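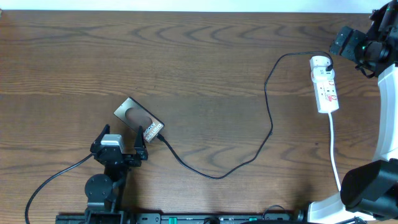 Wood grain is the pattern made by the fibers and growth layers of a tree once its trunk has been cut into boards. Every tree builds its wood from the outside in, adding a new layer under the bark each growing season, and the lines on a board are slices through those layers. Grain can run as straight as ruled paper, or it can wander in wavy, darker lines across a medium-brown tabletop, strong enough to stand out even with a phone and its charging cable lying on top. No two boards match exactly, not even two sawn from the same log, and that endless variety is a large part of what has drawn people to wood for so long!

How grain forms

In places with a cold season, a tree grows quickly in spring and slows down later in the year. The spring growth, called earlywood, has large, thin-walled cells and usually looks pale. The summer growth, called latewood, is packed tighter and usually looks darker. One pale band and one dark band together make a growth ring. In the wet tropics, where growth may carry on all year, rings can be faint or missing altogether, and the figure of the wood comes from other things, such as the direction of the fibers or streaks of natural color.

The width of the rings is a diary of the tree's life. A dry year leaves a thin ring. A year when a big neighbor fell and let in the light may leave a fat one. Some living trees are well over 1,000 years old, and a thin core taken from the trunk can be read ring by ring without cutting the tree down.

Cuts and patterns

The same log gives very different boards depending on how the saw meets the rings.

Flat-sawn (or plain-sawn) boards are cut so that the rings lie nearly level with the wide face. The lines spread out into arches, loops and long waves, often called cathedral grain. It is the quickest way to cut a log and wastes the least wood.

Quarter-sawn boards are cut so that the rings stand almost upright. The lines come out close, straight and even. In oak, this cut also shows the rays, which flash across the surface like bits of ribbon (a wonderful thing to see when a lamp is moved over the board).

Rift-sawn boards fall between the two and have very plain, straight lines on the face. They are popular for table legs, where the grain should look alike on all sides.

Figured wood

Some patterns have little to do with the saw. Curly grain appears when the fibers themselves ripple as the tree grows, and it gives maple its famous tiger stripes. Bird's-eye figure is made of tiny swirls scattered over the surface. Burl comes from knobby growths on the trunk or roots, and its grain twists in every direction at once. Why one maple turns out curly while the tree beside it stays plain is still not fully understood.

Working with grain

A plane pushed with the grain lifts long, clean shavings; pushed against it, the blade can dig in and tear. Wood also swells and shrinks much more across the grain than along it, so a wide solid top needs some way to move through the seasons. Slotted screw holes and small wooden buttons are two old and very good answers.

Stain tends to sink deeper into open earlywood and makes many patterns bolder. Clear oil deepens the color and brings out shimmer in curly pieces.

See also: Dendrochronology; Heartwood and sapwood; Marquetry; Veneer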